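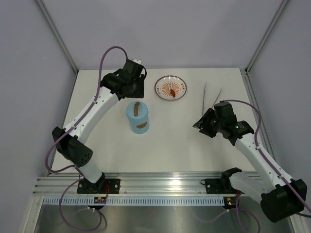

Ticket 884: left arm stops short of planned grasp height after planner update

Component: motion planning / grasp execution
Cell: Sorska, two-arm
Reported by: Gualtiero Lo Presti
Assigned to: Đức Ung
Priority: normal
Status: resolved, follow-up open

Description

After moving the cell from the old planner branch to Sukley, the left arm stops above the canister and does not descend. The pre-grasp pose is reached every time. The descend segment is accepted by the controller and then aborted. The right arm runs the same motion primitive without errors.

Log excerpt:

left_arm: pregrasp reached
left_arm: descend segment accepted
left_arm: path tolerance exceeded, wrist_2
left_arm: trajectory aborted, holding position
right_arm: idle

Expected: left gripper descends to grasp height and closes.
Observed: left arm holds above the target until the goal times out.

Steps to reproduce

1. Start Darkent with the Sorska cell config.
2. Home both arms.
3. Send pick_canister to the left arm.
4. Wait for the abort.

Comments

Đức Ung, 09:40
Please attach the joint state recording for one failed run and the controller config dump. Is the object pose stable when the abort happens? A jump in the perception output would trigger a replan, but I don't see a replan in the excerpt.

Gualtiero Lo Presti, 10:15
Both attached. Pose is stable. No replan. I also tried with the pose hard-coded and perception turned off. Same abort, same joint.

Đức Ung, 11:05
Ruled out so far: perception, grasp pose generation, collision checking against the plate. The plate is in the planning scene with the correct radius and the path clears it.

In the recording, wrist_2 lags the command by 96 ms at the start of the descend segment. The lag on the right arm is 2 ms. Both arms run the same firmware, so I would look at timestamps before looking at the drive.

Gualtiero Lo Presti, 11:30
Checked the cable routing on the left forearm in case the joint was being pulled. Ran the arm by hand in gravity compensation through the full descend range. No resistance. Reseated the connector anyway, no change.

Đức Ung, 13:50
Found it. Sukley stamps each trajectory when planning finishes. The old branch stamped it when it was sent. Darkent has a per-arm option, restamp_on_send, which hides the difference. It is set to true for the right arm. For the left arm the key is under the wrong namespace and gets ignored, so the default (false) applies. The controller receives a trajectory that has already started, skips ahead, and sees a position error above tolerance on the first joint that moves fast enough.

The pre-grasp move passes because its first points are slow.

Workaround, in the cell config:

left_arm:
 controller:
 restamp_on_send: true

Remove the old entry under left_arm/planner. Restart Darkent after the edit. A config reload is not enough, the value is read once at startup.

Gualtiero Lo Presti, 14:35
Applied and restarted. 9 runs of pick_canister on the left arm, no aborts. Lag at segment start now matches the right arm. I did not touch the path tolerance.

Đức Ung, 14:50
Good. Leave the tolerance where it is. Raising it would have made the abort go away and the arm would still have skipped the first part of the path.

Gualtiero Lo Presti, 15:20
Todorova was set up from the same template. Same misplaced key in its config. It is still on the old branch, so it shows no symptoms yet. I corrected the file there too.

Resolution

Config key moved to the correct namespace for the left arm. Template updated. No change to planner code.

Follow-up

Darkent should reject unknown keys at startup. At present they are dropped with a debug-level message that is off by default. Assigned to Đức Ung, target December.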